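ROOM INSPECTION CHECKLIST — GUEST BEDROOM, MID-STAY / TURNOVER
Property: Lanora
Room: 34
Inspected by: Apinya Chaimongkol
Copy to: Loredana Pace (housekeeping office)
Month: March
Form: Nirndale room sheet, page 1 of 1

Key: OK / FIX / RECHECK / N/A

1. ENTRY AND DOORS
Door closes by itself — OK
Deadbolt and latch — OK
Peephole clear — OK
Evacuation plan on back of door — FIX. Old version, still shows the ice machine in the wrong hall. New ones are in the office, bring tape.

2. FLOOR AND WALKWAYS
Trip hazards, door to bed — OK
Carpet edges flat — RECHECK. Slight lift near the bathroom threshold. Pressed it down, came back up. Needs glue not tape this time.
Path to window clear — OK

3. ELECTRICAL
Wall switches, plates tight — OK
Bedside lamp, shade straight, cord not pinched — OK
Outlets, no scorch marks — OK
Phone, dial tone — OK. Front desk picked up on 4 rings, bit slow, told them.

4. CEILING AND AIR
Smoke detector test button — OK, loud
AC vent, dust on slats — FIX. Wipe down, needs the tall step. Do not stand on the furniture to reach it!!
Cornice, cracks or water stains — OK
Temp control responds — OK

5. FURNITURE
Headboard fixed to wall, no wobble — OK. Checked screws both sides.
Gold trim, sharp or lifted edges — OK
Dresser mirror secure — OK. Bracket from Bridik, tightened last round, still holding.
Framed painting, hanging wire — RECHECK. Holds but I want the second hook in.
Chaise lounge, legs and arm — OK. One leg pad missing, put on the list.

6. BED
Status at time of check: bed not finished. Sheets on, duvet bunched up, pillows at the head. Black cloth still folded on the mattress.
Sheets, tears or stains — RECHECK when made up
Duvet stitching at the edge — RECHECK, same
Pillow piping, loose threads — OK
Loose items on bedding — FIX. See comments.
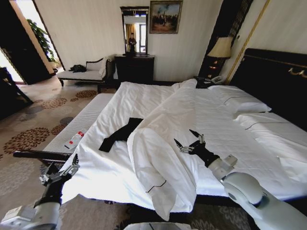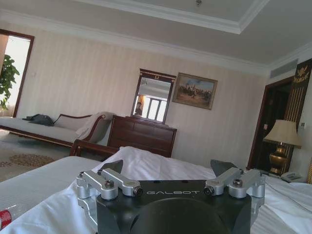 Room 34, bed with white sheets, before final make-up. Small bottle near the left edge is in the first one.

7. BATHROOM
Grab bar, pull test — OK
Non-slip mat — OK
Hot water limit — OK
Hair dryer cord — FIX. Kinked at the handle, swapped out, old one tagged and in the office. Dont put it back in a room.
Drain — slow. Not a safety item, passing it on anyway.

8. WINDOW
Lock and stop — OK
Curtain, runs free, not touching any heat source — OK
Glass — OK

COMMENTS

Bottle. Small plastic one, white with a red cap, lying on its side by the edge of the bed. Nothing goes on the bed, not for a minute, that's the rule in every room. If its a guest's, it goes on the nightstand. If its ours it goes back on the cart. Read the label before moving it and check the cap is tight. If something has leaked, whole bed gets stripped, runner or blanket too.

Duvet. Shake it out fully before spreading. Look at both sides of the edge stitching, pull any loose thread with scissors and not with fingers. Keep it off the floor at the foot end — people catch their feet.

Vent. Šťastný has the tall step this morning, ask for it back. Two people for that job, one holds.

Lifting. Mattress corners: knees bent, one corner at a time. Loredana, can you go over this again with the new starters, I saw two of them yanking in another room.

Score: 85. Pass mark is 80 so it passes, but the FIX items have to close before the room is released.

To close: evacuation plan, vent, bottle. Dryer done allready.
Recheck: carpet, painting hook, sheets and duvet.

Will be back up at 3 to sign off. If I'm not there by then call me on the radio — do not release it without initials.

Initials: A.C.
Second check: ______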